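From: Lorna Cabrera
To: Clorcombe list, deformable manipulation
Subject: Re: Firnik fold policy, wrist view ablation

Analyn Castillo wrote:
> I read the September note on Firnik and I can't tell whether the
> gain comes from the wrist views or from the longer action chunk.
> Both changed between the two runs in the table. Also, what counts
> as a completed pinch? If it is scored from the overhead view I
> would expect the scorer to miss a lot of grasps that pick up only
> the top layer.

Analyn,

Fair point on the confound. The table in the note compares chunk length 6 without wrist views against chunk length 16 with them, and it should not have gone out that way. I have since trained the missing cell: chunk length 16, overhead view only, same 1000 demonstrations, same seed. Most of the improvement on the first grasp goes away when the wrist views are removed. Most of the improvement on the long fold stays. So the two changes are doing different jobs, and the note credits both to the views.

On scoring, the pinch is labeled by hand from the wrist view. A labeler steps through the episode and marks the first time step at which the fingers are closed with fabric between them. The stretch before that mark is the approach. Approach frames have the fingers open and the cloth somewhere in view, and they are the ones where the policy either lines up on the hem or commits to the wrong spot.
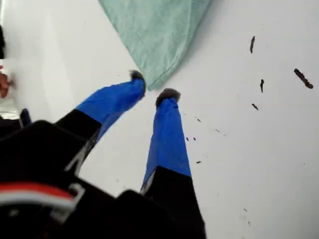
Fig. 1. Approach, wrist view. Fingers open, tip of the cloth near the left fingertip pad.

The Gravis detector we used for automatic labels did poorly on frames of this type. It fires on dark marks on the work surface and treats them as garment corners. Raising the threshold removed the false hits and also removed the true corners on light fabric, so we dropped it and went back to hand labels. If anyone has a version of Gravis tuned for pale cloth on a pale table I would like to try it.

The overhead view is still used for the fold score. We fit a polygon to the garment outline and compare it with the target shape for that stage. For the T-shirt sequence the intermediate target after the sleeves and sides go in is a trapezoid, wide at the hem. The fit is stable even when the sleeves are bunched, which I count as a weakness: an episode with a messy sleeve layer and a clean outline gets nearly full marks.

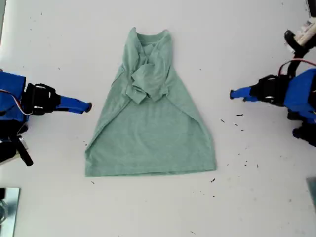 Karam had the same problem with its outline metric and added a wrinkle term computed inside the polygon. I tried their term with default weights. It penalizes the collar as much as a bunched sleeve, and it also moves with the lighting. I would not report it without masking the collar first, and the mask has to come from somewhere.

Your last question, about single-layer grasps, is the one I can't answer fully. From overhead you are right, the scorer has no access to it. From the wrist view a labeler can often tell at the hem, where the stitch line gives a reference for which part of the cloth is in the fingers. Away from the hem it comes down to judgment. We had 2 labelers mark the same held-out set and they agreed well on whether a pinch had occurred and much less well on the layer count.
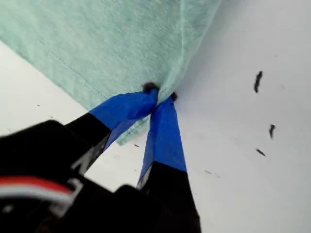

I would therefore leave layer count out of the headline number and report it separately, hem grasps only. Grasps in the middle of a panel would be listed as unscored for layers. That makes the result smaller but I can defend it.

Revised table to follow once the second seed finishes. If you want the raw labels before then, tell me which format your loader takes. The current files keep the pinch index per arm, and the old converter in the Clorcombe tree assumes a single index per episode, so it will drop the right arm without a warning.

Lorna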